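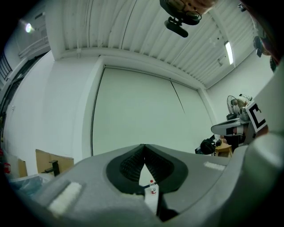 A Zukstead abriu as portas do seu pavilhão a 14 de novembro de 2025 e Ekrem Dursun passou a tarde a responder às perguntas dos visitantes. Falámos com ele entre dois grupos.

Dursun coordena a recolha de demonstrações, o trabalho em que uma pessoa pega numa garra manual e executa a tarefa que o robô deverá aprender. "Quem chega espera ver braços a mexer-se sozinhos. Vê pessoas a pegar em frascos", diz.

A equipa gravou 2,000 demonstrações desde março, das quais 600 com frascos pequenos. São as que dão mais trabalho. "A tampa escorrega se os dedos fecham tortos. Um operador novo leva 2 dias até apanhar o jeito."

Os dedos da garra são de superfície texturada. Segundo Dursun, a versão anterior, lisa, foi abandonada depois dos ensaios com o projeto Cendora.

Inscreveram-se 114 pessoas para a visita, muitas delas de escolas técnicas. Várias quiseram experimentar. "Apertam com demasiada força, quase todas. Eu também apertava."

Sobre prazos, prefere não se comprometer. A próxima fase será feita com a Curnness e inclui caixas e sacos. "Os sacos vão ser piores", admite.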